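Blog > Footy > Season two

From the wing to dummy half (or, how I lost my number 5)

So I'm not a winger anymore. I know, I know, I spent all of last year on here going on about how wing was the only position that made sense for a person of my build and attention span, and I stand by most of that. But we had training back in June and Arsen Bilyk, who coaches us, came over while I was tying my boots and said "how's your passing off the ground?" and I said "fine," and that was the whole conversation. I've been playing hooker ever since.

If you're new and you ended up on this page looking for something else, hi! I play rugby league for Wutcombe, very much at the amateur end, in a part of the country where you have to explain that no, it isn't the one with the lineouts. There are two kinds of rugby. Ours is the one with thirteen players and six tackles, and when you get tackled you stand up, roll the ball back with your foot and somebody behind you picks it up. That somebody is now me. Every single time.

On the wing I touched the ball maybe a handful of times in a half, and in between I had thoughts. I thought about dinner. I once worked out the whole seating plan for my sister's wedding during a Pramungate home game. At dummy half there is no dinner. You get to the tackle, you look up, you pass, you run to the next one, and you do that until the set's over and then you turn around and defend in the middle with all the big guys you used to feel sorry for from forty meters away.
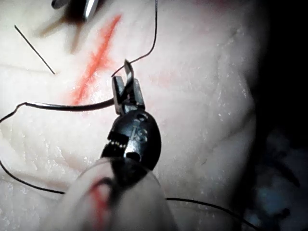
My first proper practice there was a mess. I kept standing up before I passed, which gives the defense about a week to get ready, and Arsen kept yelling "low, low, stay low" until my thighs were shaking so hard I sat down in the mud. Then he had me pass to a trash can. Left side, right side, left side, off wet grass, with a ball that had lost most of its grip sometime in the last decade. My right to left is good. My left to right floats like a party balloon, and the forwards hate it, and they're right to hate it, they're the ones getting flattened while they wait for it to arrive.

What helped was Maricica Chiriac. She played hooker for years before her shoulder went and now she runs our water and shouts things. She told me to stop looking at the ball. I said how do I pick it up if I don't look at it, and she said it's on the ground, where it was last time. I went home and practiced in the yard with my eyes on the neighbor's fence. It took me a couple of weeks and a lot of stubbed fingers, but she was right! Your hands know. You only need to know who's moving and who's pretending.

The away trip

Our first game with me in the new spot was away at Pramungate, 90 miles each way, in two cars and a van with a door that has to be held shut on left turns. I got van. I also got the seat by the door. By the time we arrived I'd done more upper body work than I would all afternoon.

They play at a place called Hutchins, a lovely flat field with a slope you don't see until you're running up it. I have never won there. I've never lost by a huge amount there either, it's one of those grounds where you always feel like you're one good set from getting back into it and then the whistle goes. There's a row of trees down one touchline and their people bring folding chairs and dogs. It's a nice place to get beaten.

Arsen's plan was simple. Three hit-ups through the middle, then I was allowed to look for something, then kick. The "look for something" part was new and I'd been awake half the night about it. When you're a winger your decisions are run or don't run. At dummy half you've got a big forward calling for it short, a halfback waving on one side, another one standing quietly on the other (the quiet one is usually the one you want), and a marker right in front of you who may or may not be asleep. You have a second and a half. I overthought all of it for the first twenty minutes and just gave it to whoever was loudest. The defense could hear him too, obviously.

Then in the second half I saw the marker standing off to the side, sort of leaning on his own knees, and I went. I just went! I got maybe twelve meters, which for a hooker is a road trip, and I got taken down by their fullback and popped up grinning like I'd won a car. We scored two tackles later and it had very little to do with me but I've told it differently at work.

The eyebrow

I should talk about the eyebrow because my mother reads this and has been asking for the full version. In the 70th minute I went low to make a tackle, my head was on the wrong side (I know, Mom, they've been telling me since day one), and a knee met me over the left eye. It didn't hurt much. What I noticed was that the ref was looking at me with his mouth a bit open. Maricica came on with the bag and a towel and walked me off, and somebody's dog came over to see.

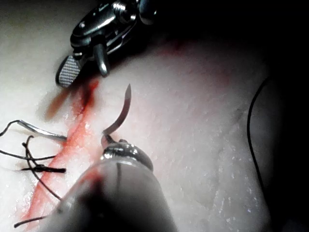 League is pretty strict on blood, even down at our level. You're off until it's closed up and covered, and you change the jersey if it's got any on it, and mine had plenty. So that was my game over with ten minutes to go, standing on the touchline with a towel on my face, yelling advice I had no business giving. I made somebody hold up a phone so I could see the damage and it was a narrow red thing on a slant, the same kind of shape as the cut on that pale, shiny practice pad, wider in the lower half and thinning out as it went up. Very neat, I thought. The towel told another story. I ended up at urgent care on the way home, still in my shorts, with one sock, and got four stitches from a doctor who wanted to know all about scrums and was disappointed when I told her ours are mostly for show.

She was great though. She talked the whole way through it and I held on to the sides of the bed and told her about the twelve meters. I may have said twenty.

We lost, by the way. Eight points. The quick version is that they have a second rower who can't be tackled by fewer than three people and we kept sending two.

Things I've changed since then: I now do a tackling warm-up on my bad side before every session, where Maricica holds a pad and says "where's your head" every time I hit it. I'm supposed to answer "behind." I've started saying it in other parts of my life. I also bought one of those padded headgear things, which won't do much for a knee to the eyebrow as it doesn't cover the eyebrow, but my mother likes it.

I missed two games while the thing healed up. I went to both anyway and stood with the subs and ran the kicking tee out. Watching from the side is good for you, I think, at least when you've just switched positions. I spent a whole match looking at nothing except their dummy half. He barely did anything flashy. He'd take half a step out before he passed, every time, and that half step made the marker twitch, and our whole line would drift a little and leave a hole back on the inside. I'd been passing straight off the deck like a machine and wondering why nobody was getting over the advantage line. So that's my homework. Half a step. I've been doing it in the kitchen with a bag of flour.

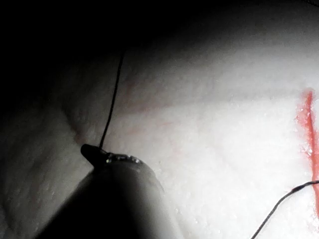 Fitness, or the lack of it

Okay, so here's the part I've been putting off. I'm not fit enough for this. Wing fitness is sprint, rest, rest, rest, complain, sprint. Middle fitness is a slow jog that never ends with people falling on you during it. Arsen has us doing 400 meter runs, with a get-down-get-up every time he whistles, and he whistles when he's bored. I came in last on all of them the first night, behind a prop who'd eaten a burrito in the parking lot.

It's getting better. I've started doing the get-downs at home, chest to the floor and up again, in between other stuff. While the coffee's on, while the bath's running. The downstairs neighbor has asked if I'm all right. I'm also eating a real breakfast on game days now, where it used to be a Brarnano bar in the car and whatever was in the cup holder. (I still love a Brarnano bar. The coconut one. I just have it at halftime like an adult.)

The other thing is talking. Hookers are meant to talk all the time, who's moving up, who's tired, which side we're going, and I can do that for about one set before I run out of air. So for now I've picked one word. It's "up." I say it when we need to get off the line and I say it loud. The guys either side of me say it's helping. One of them has started calling me Up, which I could do without.

Next home game is against Pramungate again, on our field, which has its own slope and I know exactly where it is. I've got the nine on my back and it still looks wrong in the mirror. A kid who joined in spring has my old 5 and he's much faster than me, and he stands out there on the wing between plays picking at his tape and staring at the clouds. I get it, buddy.

Come down if you're close by. Bring a chair. If you can tackle a second rower, bring boots too.

Recent posts
What's in my kit bag (and what's growing in it)
Wing play for people who daydream
Explaining six tackles to my dentist
Season one: the highs, the lows, the van
How to wash a white jersey, a losing battle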